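3.2 Participants and procedure

The reaching aids were tested with 41 adults who reported pain or stiffness in the hip when bending forward. All of them lived at home and dressed without help from another person. We excluded people who had surgery in the last 12 weeks, as their movement is limited by medical advice and they could not try every task. Each participant received two aids: the Stollell long shoe horn and the Pindach sock aid, which has two cords and a soft shell. The order of the aids was decided by drawing a card.

In the first visit, the second author showed each aid one time, and then the participant tried it while sitting on a chair with a firm seat. We did not correct the participant during this trial. In earlier work (Hirose and Noguchi) the correction by the trainer had a strong influence on the result, and it was difficult to separate the quality of the aid from the quality of the teaching. After the visit the participant took both aids home and used them for 30 days. A short diary was filled in every evening. The diary asked if the aid was used, for which garment, and if the participant gave up before the task was finished.

3.3 Diary results

In total we received 575 diary pages that could be read completely. Pages with a missing answer were removed, also when the other answers were clear. The sock aid was used more often in the morning than the shoe horn, but it was also given up more often. The most frequent reason was that the sock came off the shell before the foot was inside. Participants with weak grip wrote that the cords were too thin - two of them tied a knot at the end to hold it better, and we later found this useful enough to mention it in the instructions.

The shoe horn caused few problems. Some participants said it was too long to keep near the door, and others wanted it longer. We do not think one length can satisfy all users.

3.4 Hand controls and labels

Grip is a question also outside of dressing. In the closing interview we asked which other objects at home or in the car are hard to press, turn or read. Small push buttons were named often, and knobs with a ribbed side were preferred to smooth ones. 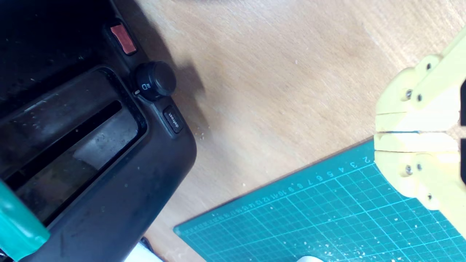
Sachiko Murakami

Figure 4. Black plastic panel with a red button, a ribbed rotary knob and a small push button labeled "defrost".

The answers in this part were free and we did not score them. They agree with the diary in one point: a surface that gives hold to the fingers was valued more than a low weight. The Kudo handle cover, which can be put over the shoe horn, was not part of this test and will be studied separately.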